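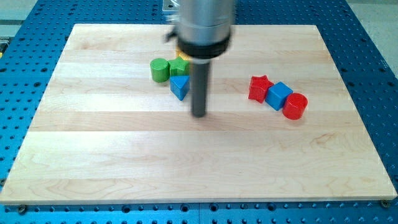

Vasanthi Abeysekara wrote on 12 December 2018:

> We run a Moder inline turbidity meter on the filter effluent line at
> Lornivbridge and check it once a shift against a grab sample on the
> bench unit. Since the last calibration the inline reading sits above
> the bench reading by a near constant amount. Both meters pass on the
> sealed standards. The offset does not change with flow, and cleaning
> the windows made no difference.
>
> Has anyone else had this, and is there any reason not to enter an
> offset in the transmitter and move on?

I would hold off on the offset. An offset in the transmitter hides the problem and will also hide the next one, and at low readings a small offset can be a large part of the value you report.

Passing on the sealed standards tells you less than it seems to. A sealed standard checks the lamp, the detector and the electronics. It does not check the sample path, and it does not check the flow cell if you take the sensor head out of the cell to read the standard. On the older Moder heads you have to do exactly that. Stray light from the cell wall is then present in service and absent during the check, and the result is a constant positive error that ignores flow.

Things I would try, in this order:

1. Shut the inlet and outlet valves, drain the cell, and fill it with filtered reagent water. Let it stand until the reading settles. If the offset is still there with clean still water, it is optical, and bubbles are ruled out.

2. If it goes away, look at pressure. Water that comes off the line and drops to atmospheric inside the cell will give up dissolved air. Very fine bubbles do not always make the reading jump about. They can sit there as a steady increase. Raise the back pressure a little with the outlet valve and watch the trend for a few minutes.

3. Check the grab sample too. Use the same vial, in the same position, for every reading. We indexed our vials and found that one of them read low against the rest whichever way it was turned. It had been the day shift's favorite. Wipe with a thin film of silicone oil if the glass is old.

4. Compare the units' light sources. If the inline meter uses infrared and the bench meter uses a tungsten lamp, they will not agree on real water even when both are right on formazin. Color and particle size both matter here.

Number 4 is the one I would bet on if the bench unit is the Evangelista. Ours has a tungsten lamp. We logged 1,142 paired readings over one year, and the gap between the two meters was steady until January, when the raw water changed and the gap moved with it. A fixed offset would have been wrong from then on.

Two questions. Was the flow cell itself opened at the last calibration – a gasket put back off center can show in the light path – and did the offset start that same day? And which signal averaging time is set? Ours is at 80 seconds, and for paired checks I write down the inline value at the time the sample is drawn, allowing for the delay in the sample line.

If you do end up with an offset, put it in the Zomance historian as a separate tag and leave the raw value alone. You can take it out again later without having to guess what the meter read.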